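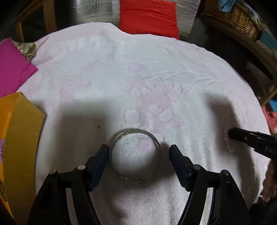
Figure 4. Narrow silver ring lying flat on a towel with an embossed leaf pattern. The terry is visible through the open middle of the ring.

4.2 Small metal articles on figured terry

The preceding section dealt with flat-woven cloths, on which a small article rests at the level of the weave and is seen against an even ground. Terry and other looped or raised fabrics present a different case. The surface has depth, it gives under light pressure, and in many household pieces it also carries a pattern formed in the pile itself. This section considers how such a surface affects the finding and handling of small metal articles, with particular attention to rings.

The material comes from the second part of the Trando household study. Members of 23 households were asked to set small articles down on textiles of the kinds they use at home, and to find and pick up articles that another member of the household had set down. Placements were made on towels, throws, bed covers and bath mats. Of the 605 placements recorded, those on raised or looped fabrics form the larger share and are the only ones discussed here. Flat-woven pieces were treated in Section 4.1 and are brought in only where a comparison is needed.

Figured terry was separated from plain terry at the coding stage. A cloth was coded as figured when leaves, stems, fruit, borders or similar motifs could be made out in the pile under ordinary room light. The towel in Figure 4 belongs to this group. Its pattern is subtle, with leaves, curling stems and clusters of small circles resembling grapes, and a faint pink tint shows in the recessed areas. Printed cloths with a level pile were coded as plain for the purposes of this section, although some of them were strongly colored.

The distinction proved useful. On plain terry, a ring was usually found by its outline. The eye met a closed curve on a ground that had no other closed curves in it, and participants often pointed to the ring before reaching for it. On figured terry the ground supplied outlines of its own. Round and oval motifs were the most troublesome in this respect, and clusters of small circles were more often mistaken for an article than leaves or straight borders. Participants described passing over a ring that lay among such motifs and returning to it only after the rest of the cloth had been looked at.

Narrow bands behaved differently from wide ones. A wide band laid flat covers enough of the pile to interrupt the pattern, and the interruption is itself a cue. A narrow band leaves the cloth visible on both sides of the metal, so that the pattern appears to continue through it. The reflective edge of a polished band offsets this to some extent. Where light fell directly on the cloth, the edge was commonly reported as the first thing noticed. Where a shadow lay across the cloth, the same band was reported later and with less confidence, and several participants moved a lamp or their own position before continuing.

Marks on the cloth also played a part. Specks of lint, thread ends and small dark particles were picked at during the search, particularly on pale pieces. We did not remove such marks before a session, as the intention was to study household textiles in the state in which they are kept.

4.3 Curvature and edge

Textiles in use are seldom spread on a level surface. They are draped over arms of chairs, folded bedding, stools and bolsters, and the article set down on them rests on a slope or near a crest. Curvature was coded in three grades using the Prokopenko drape sheet, which compares the profile of the cloth with a set of printed curves. The lowest grade corresponds to a cloth that lies level over its whole extent, the middle grade to a cloth that falls away toward its edges, and the highest grade to one that falls away on all sides from a pronounced crown.

Curvature had two effects on figured pieces. In the first place, it changed the apparent shape of the motifs. Motifs near the crown were seen nearly in full, while those toward the far side were foreshortened and drawn together, and the pattern there looked denser than it was. In the second place, it produced folds and long creases that ran across the pattern without regard to it. Creases of this kind were named by participants as places to look, and a large part of the search was given to them whether or not an article had been set down nearby.

The far edge of a draped cloth deserves separate mention. It seldom forms a clean line. Pile gathers at the hem, the hem ripples, and objects standing beyond it are seen directly above it. Cushions and pillows were common in this position – most households did their sorting on or near seating – and strongly colored ones tended to draw the eye away from the cloth. Articles set down close to the far edge took longer to find at every grade of curvature.
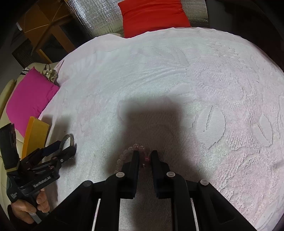 Tint is a further source of variation. Pale pile fabrics are rarely one color throughout. A piece described by its household as white may show green, pink or cream depending on the direction in which the pile lies and on what stands near it, and the change from one to the other can be gradual. Color names given by participants were therefore kept as a record of their judgment and were not used in grouping the textiles. Grouping was made on relief alone, which was assigned by touch and by sight in two separate passes. Disagreements between the passes were few and concerned mainly older towels, in which the figure had been flattened by laundering.

Leaf motifs with ribbing call for a note on coding. Fine ribs within a leaf form a directional ground, and a narrow article lying along the ribs is harder to separate from them than one lying across. A ring has no single direction, and the effect was accordingly weaker for rings than for hairpins, needles and lengths of chain. A central vein, where it is deep, can hold a small article on edge. This was noted for earring backs and small washers, and in no case for a ring.

4.4 Picking up

Finding an article and lifting it are separate tasks, and figured terry affects them in different ways. A ring lying flat on a firm surface must be tipped or slid before it can be grasped from above. On terry it can be pinched from both sides, as the pile yields and allows the grasp to close slightly below the level of the band. Participants made use of this readily. The most frequent difficulty was the catching of loops along with the ring, which lifted the cloth and in some cases disturbed other articles lying on it.

Lifting was allowed 20 seconds per article, after which the placement was recorded as incomplete and the next one begun. Incomplete placements were infrequent on plain terry and more frequent on deep or strongly figured pile. The Cindard bath mat, with the deepest pile in the set, accounted for many of them – more than its share of placements would suggest. Ratings of effort were entered after each session on the Mivimum form and are reported in Section 5, together with the ratings for flat-woven cloths.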